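August 31, 2022

Last day of the month and I'm behind on this diary again. Quick one before bed. Feet hurt.

Noodles all day. Still noodles. The list from Kindico says every item gets picked up standing and lying down, and packets count as one item per flavor, so that's the whole shelf of them before we get to move on to cans. I used to like noodles.

Got in early, Marras was already switched on, which saved me the wait. First hour no good – the left finger kept reading as closed when it wasn't. Restarted twice. Then it was fine, no idea why, didn't ask. Wrote it on the sheet anyway.

After that a decent run. 27 before lunch that I'd call clean, which is my best morning since the Grurkport move. The trick with film wrappers is to come in low and slow and stop squeezing sooner than you think. Squeeze like it's a box and the thing folds and pops out sideways. I've got the feel for it in my hands now but I can't explain it to the new people, I just say slower, slower.

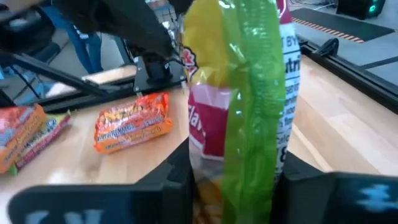 Lunch at the desk. Rice, an apple. Read the note from Enileo about labels while I ate. They want "stand up" and "set upright" to be the same thing from now on, which means goign back through everything from February on. Not me hopefully. Also they want more of the bad tries kept in. Drops, slips, second grabs. I've been deleting those for weeks!! Nobody said. Or it was said and I missed it, possible.

Afternoon slower. Turned packets so the back faces out, then the front, then the back again. Shiny wrappers are still the worst for it, the light moves every time you tilt one and the depth goes to mush. Asked for a softer lamp again. Third time asking.

Finished on 32 for the afternoon, two thrown out for my elbow being in the way. Total for the project needs to hit 2,000 before they train again and we are not close. Trying not to do the math.

Bus late. Stood there thinking about grip width, caught myself pinching the strap of my bag to see where it would slip. Need a hobby.

Tomorrow – bring the spare gloves, ask about the labels thing before I start, charge the headset tonight not in the morning. Call the dentist. Buy bread, and somthing for dinner that doesn't come in a packet.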